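Busaufsicht, Abmeldeliste und die Lücke um 15:40 Uhr

Seit dem Elternabend im November beschäftigt mich die Frage, an welcher Stelle ein Grundschulkind nach Unterrichtsende eigentlich vom Verantwortungsbereich der Schule in den des Busbetreibers wechselt. Die Schulordnung gibt darauf keine klare Antwort. Sie spricht vom »Verlassen des Schulgeländes«, die Haltestelle Gavon liegt aber auf dem Gelände, innerhalb des Zauns.

An unserer Schule werden 200 Kinder unterrichtet, 100 davon fahren mit dem Bus. Es gibt zwei Linien. Linie 13 fährt über Hamance, die andere direkt bis Arsenault. Beide stehen ab 15:40 Uhr gleichzeitig in der Bucht, und zwar in wechselnder Reihenfolge. Wer zuerst kommt, steht vorn. Für Erstklässler ist die Liniennummer damit das einzige Unterscheidungsmerkmal, und sie wird nur an der Stirnseite und neben der vorderen Tür angezeigt.

Das bisherige Verfahren besteht aus drei Schritten. Die Klassenleitung hakt auf der Abmeldeliste ab, wer den Raum verlässt. Die Aufsicht begleitet die Gruppe zur Bucht. Der Fahrer lässt einsteigen. Ein Abgleich zwischen Liste und Bus findet nicht statt. Fehlt ein Kind im Bus, fällt das frühestens an der Zielhaltestelle auf, bei Hamance also nach 25 Minuten Fahrzeit.

Die Schule hat im Dezember auf die App von Cusano umgestellt. Jedes Kind trägt einen Anhänger mit Chip, der beim Einsteigen an ein Lesegerät gehalten wird. Die Eltern bekommen eine Nachricht. Im Probebetrieb wurden 2179 Einstiege erfasst, und die Auswertung liegt den Elternvertretern vor. Zwei Punkte daraus halte ich für wesentlich.

Erstens meldet das System nur Ereignisse. Ein nicht erfolgter Einstieg erzeugt keine Nachricht. Wer als Elternteil gerade in einer Besprechung sitzt, bemerkt das Ausbleiben einer Meldung nicht. Technisch wäre ein Zeitfenster mit Sollabgleich kein großer Aufwand, die Stammdaten sind vorhanden.

Zweitens kennt die App keine Abholung durch Dritte. Geht ein Kind mit einer Mitschülerin nach Hause, muss das weiterhin auf Papier ins Sekretariat, bis 12 Uhr. Spätere Änderungen laufen telefonisch – und landen erfahrungsgemäß nicht auf der Liste der Klassenleitung. 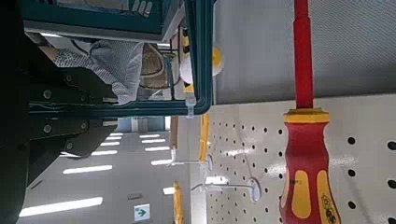
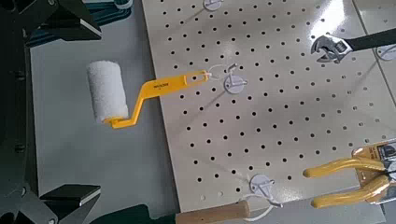 Mein Vorschlag an die Schulleitung ist deshalb bewusst klein gehalten. Die Aufsicht nimmt eine Kopie der Abmeldeliste mit zur Bucht und zählt vor Abfahrt durch. Stimmt die Zahl nicht, wartet der Bus fünf Minuten, parallel ruft das Sekretariat die Eltern an. Der Anschluss in Arsenault lässt diese Verspätung zu, ich habe den Fahrplan geprüft. Bei Linie 13 gibt es ohnehin keinen Anschluss.

Offen ist noch, wer die Liste bei Krankheit der Aufsicht übernimmt. Dazu soll es im Januar eine Rückmeldung geben, ich trage sie hier nach.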